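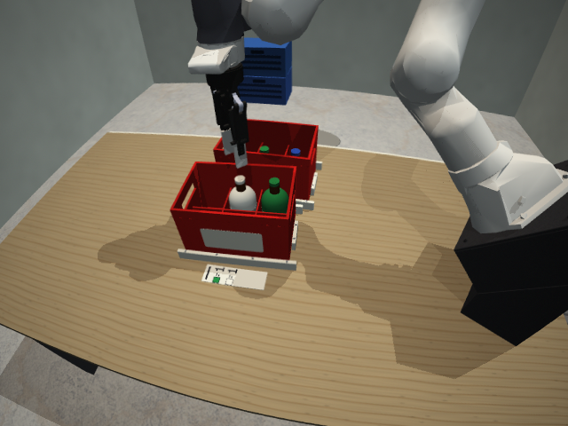 Skasov has put a bottle-sorting package for small drink depots on sale this June, aimed at sites that still move returns from crate to crate by hand. The kit is called Tatness and pairs a software license with a simulated work cell, so a depot can try out a job before it pays for an arm and a pedestal.

The basic task is simple. Bottles stand in a divided crate, and the arm has to lift them out and set them down in a second one. Buyers get the cell as a ready-made model with red crates, a table and an arm fitted with a two-finger gripper. They can change where the crates sit and which bottles go in them.
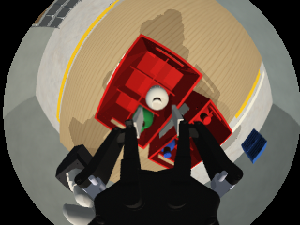 The license costs $2,174 a year and covers 2 sites. A trial version runs for 30 days and has everything in the paid one except export to a real controller. Skasov says a depot manager with no programming background should be able to set up a first run in an afternoon, using the printed guide and the settings that come with the cell.

The first outside customer is Vlachopoulos, a bottler that takes back returns at its yard in Sovthorpe. It ran 50 practice shifts in the model in the spring and plans to install an arm before the fall. 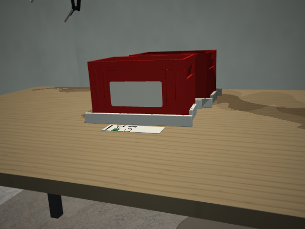 Ikechukwu Ajayi said the practice shifts changed the order. The yard had meant to buy a longer arm, he said, and dropped that after seeing how the shorter one did with the crates moved closer together. He would still like a better way to deal with chipped bottles, which the software treats the same as sound ones.

Skasov said a setting for damaged glass is planned but gave no date for it. The company is also working on taller crates and on a version for cans.

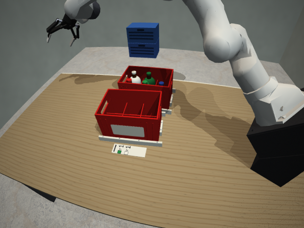
Support is by email on the standard license, with phone support sold separately. The arm is not included in the price, and Skasov does not sell one. Depots can order it from any supplier on the list that comes with the trial. Installation is left to the supplier, and training for floor staff is booked through Skasov.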